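Gullesham Regional Television Archive – Presenter and Program Records
README for the public release

Overview

The Gullesham Regional Television Archive holds program records for locally produced outdoor, travel and public affairs series. This release contains 1,000 episode records, transcribed from station logs, printed listings and tape labels. It is intended for researchers, librarians and broadcasters who need dependable information on who presented a program, when it aired and whether a recording survives.

The release was prepared under the direction of Marcelino Bragança and is dated September 26, 2018. It replaces the earlier working copy held in the reading room.

Contents

episodes.csv – one row per broadcast episode
people.csv – presenters, producers, camera operators and editors
series.csv – one row per series, with start and end years
notes.txt – comments on disputed or uncertain entries

All files are encoded as UTF-8. The first row of each table contains the column names. Dates of broadcast are given as year, month and day; where only the month is known, the day is left blank.

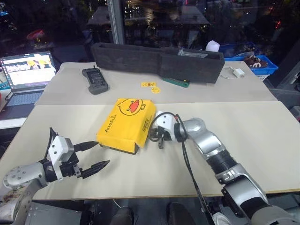 Of the 1,000 episode records, 900 carry a confirmed date of first broadcast. The remaining entries were taken from tape labels alone, and their dates should be treated as provisional. A provisional date is marked with the letter P in the date_status column.

Main columns in episodes.csv

episode_id – permanent number, never reused
series_id – link to series.csv
title – as given on screen, or in the log where no recording survives
presenter_id – link to people.csv
first_air – date of first broadcast
date_status – C for confirmed, P for provisional
source – L for station log, N for printed listing, T for tape label
holding – master, viewing copy or none

Series coverage

The release covers 9 series. The longest is Curnard Country, a weekly program on walking routes, rivers and small towns. Its records are complete apart from the second season, for which the station log has been lost. The Zaven Report, a studio interview series, is represented by 5 seasons. Repeat broadcasts are excluded unless the program was re-edited, in which case the new version has its own record and a note pointing to the original.
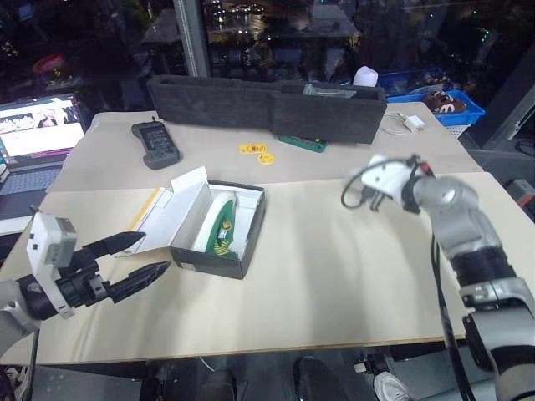 Open shoebox with a white lid, on the table.

Names and credits

Presenters are listed under the name used on screen. Where a person worked under more than one name, the alternatives appear in the other_names column. Guest presenters are credited only for the episodes in which they led the program. Interview subjects are not indexed in this release – they remain searchable through the episode titles.

Credits for technical staff are uneven. The early logs recorded a producer and no one else, and later logs differ from one season to the next. An empty field means that no credit was found in the source and should not be read as evidence that the role was unfilled.

Known problems

Titles in the Deng collection of tapes were written by several hands and include abbreviations that could not be resolved. These have been transcribed as they stand. Programs that ran past midnight may appear under either of two dates, depending on the source. The station log has been preferred in such cases.

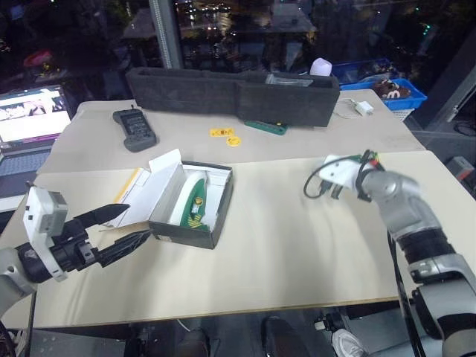 Table with shoebox and loose cardboard flap.

Use and citation

The tables may be copied and adapted for research, teaching and private study. Users are asked to cite the archive by name together with the release date. The recordings themselves are not covered by this permission, and requests for viewing copies must be made in writing to the archive.

Corrections

Corrections should quote the episode_id and state the source of the new information. Those received before the end of October will be considered for the next release. Changes will be listed in notes.txt.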